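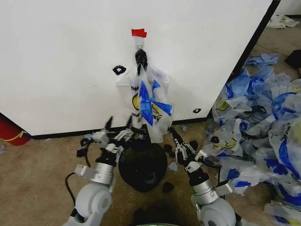
**Anselmo Londoño**

Stekirine project board / Collection practice / Hanging bag task, proposed change to the reset rule

Colleagues,

I am opening this thread to settle the reset rule for the hanging bag task before the next block of recording begins at the Ninh site. The target for the block is 2000 accepted episodes. At present we hold 228.

The current rule reads: "The bag is placed on the hook by its handles. The operator begins when both arms are at the start pose." It does not say what condition the bag must be in. In practice a crumpled bag, folded over on itself, is being hung in one session and a freshly opened one in the next. The printed side is sometimes hidden in the folds.

I propose the following wording:

> A bag may be used for no more than 7 episodes. It is then placed on the discard pile and replaced. Before each episode the bag is to be smoothed by hand and hung with the smiley face toward the robot.

Comments are requested by 4 Apr 2020.

---

**ngoc_luong** replied:

I support the limit on reuse. I do not support the smoothing requirement.

The purpose of the set is to teach the policy to take hold of thin plastic in whatever state it is found. If every bag begins flat and facing forward, we will have a clean set that covers very little. The customer at Zivville will not be smoothing bags for the robot.

I would also ask that the discard pile be addressed in the same rule. It lies on the carpet at the right, and part of it is close against the right gripper. The bags in it carry the same print as the one on the hook. I consider this a problem for labeling as well as for the hand.

---

**Concetta Ruggiero** replied:

With respect to Ngọc Lương's second point, I would leave the pile where it is. A background with more bags in it is useful to us. The model must learn that the bag on the hook is the target.

On smoothing, I agree with the original proposal. Reviewers rejected 70 episodes last month, and the most common reason entered was "handle not visible at start." A reviewer cannot judge a grasp on a handle that cannot be seen.

---

**ngoc_luong** replied:

The rejection reason is a matter for the review guide. The guide was written for the rigid object tasks and was never revised. I do not think we should narrow the data to suit it.

---

**Tri.Luong (Clokomura, hardware)** replied:

A note from the hardware side. The fingers are articulated and there are a good many gaps between segments. Thin film can work its way into them. I therefore ask that loose bags be kept clear of both hands, whatever is decided about the background. The same applies to the small black scraps on the carpet and to the shred of pale blue plastic. The floor should be cleared between sessions.

Please also confirm whether the red tape above the hook is to be treated as a fixed reference. The circle drawn in marker to the left of the bag and the smaller mark lower down on the right are not mentioned in the station sheet. If they are in use, they should be entered there.

---

**anh.duong** replied:

The station sheet is mine to maintain. The tape gives the hook position and should not be moved. The circle and the lower mark belong to an earlier reach test and have no role in this task. I would prefer to leave them in place for the whole block, so that the panel looks the same from the first episode to the last. I will add a line to the sheet.

As to the bag, could we divide the block? Half of the episodes could start smoothed and half as found, with the condition entered in the episode header.

---

**Concetta Ruggiero** replied:

I can accept a division if the header field is mandatory. I remain of the view that the as-found half will have a high rejection rate.

---

**Anselmo Londoño** replied:

Thank you all. The rule will be issued as follows.

- Seven episodes per bag, then discard.
- Start condition divided equally, "smoothed" or "as found," entered in the header before recording.
- Discarded bags may remain in view but must be clear of both grippers at the start pose.
- Carpet cleared of scraps between sessions.
- Tape and marker marks left as they are.

The review guide will be taken up in a separate thread, which Ngọc Lương has agreed to open.

---

**ngoc_luong** replied:

Agreed, with my objection to the smoothed half noted for the record.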